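Inicio | Foros | Espiritualidad | Liturgia de las Horas | Normas | Acceder

Foro de vida espiritual › Oración personal › La lectio divina en grupo: ¿debe guiarse el silencio?

Tiempo de lectura: 5 minutos

Zsófia Oláh
Estimados hermanos en la fe:

La casa de oración Phuthong inició en Adviento un grupo de lectio divina y me ha encomendado la redacción de unas orientaciones para los participantes. El texto de referencia es la carta de Guigo el Cartujo sobre la vida contemplativa, con sus cuatro grados: lectura, meditación, oración y contemplación. Solicito el parecer de este foro sobre un punto concreto, a saber, si durante la contemplación conviene que el moderador intervenga con alguna frase breve o si debe guardar silencio completo. Dedicamos a ese grado 19 minutos y varios asistentes han manifestado que se les hace muy largo.

Lionel Chevalier
Estimada Zsófia:

Mi recomendación es que el moderador calle. Guigo presenta la contemplación como un don, y una frase pronunciada en ese momento devuelve a la persona al trabajo de la meditación. Si el tiempo resulta excesivo, redúzcase a cinco minutos y amplíese más adelante, cuando el grupo lo pida.
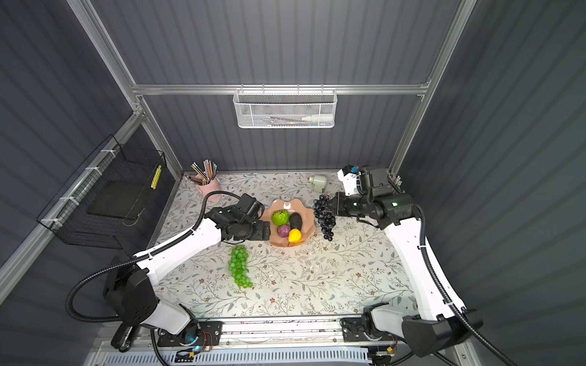 Pongsak Sukprasert

Con el debido respeto, debo disentir. La recomendación anterior es adecuada para una comunidad monástica y poco practicable en un grupo parroquial, donde muchos rezan de este modo por primera vez. En la parroquia de Gasitz el moderador repite una sola vez el versículo elegido, hacia la mitad del silencio, sin comentario alguno. El versículo pertenece a la Escritura que el grupo acaba de leer y no veo en qué pueda estorbar a la gracia.

Lionel Chevalier
Agradezco la observación. Mantengo, no obstante, la reserva: el versículo que el moderador elige no es necesariamente aquel en el que se ha detenido cada participante. A quien permanece en «el Señor es mi pastor» no le ayuda que se le proponga en ese instante «preparas una mesa ante mí».

Surachet Saithong
Quisiera añadir una precisión. Los cuatro grados no se suceden siempre en el mismo orden, y quien modera debería advertirlo al comienzo. He conocido grupos en los que la meditación ocupaba toda la sesión y nadie lo tuvo por fracaso. En la casa de Fesura se entrega a cada asistente una copia del pasaje, de modo que pueda volver a la lectura cuando se distraiga. Con ello el moderador ya no tiene que repetir nada.

Pongsak Sukprasert
La propuesta de la copia me parece razonable y retiro en parte mi objeción. Insisto únicamente en que el final del silencio se anuncie con palabras, por ejemplo con el padrenuestro recitado en común. Una campanilla me parece demasiado brusca.

Sakda Boonchu (moderación)
Se recuerda a los participantes que existe un hilo anterior, el número 1648, dedicado a las distracciones en la oración. Las consultas sobre esa materia deben dirigirse allí. El presente hilo permanece abierto.

Zsófia Oláh
Agradezco a todos sus respuestas. Las orientaciones recogerán la copia impresa del pasaje, el silencio completo del moderador y el padrenuestro como conclusión. En cuanto a la duración, propondré comenzar por los cinco minutos que sugiere el señor Chevalier. Queda pendiente decidir si se leerá el evangelio del día o un salmo; sobre ello agradecería alguna indicación más.

Surachet Saithong
Para un grupo que empieza, un salmo breve. El 130 es muy apropiado.

Contacto | Aviso legal | © Foro de vida espiritual | Volver arriba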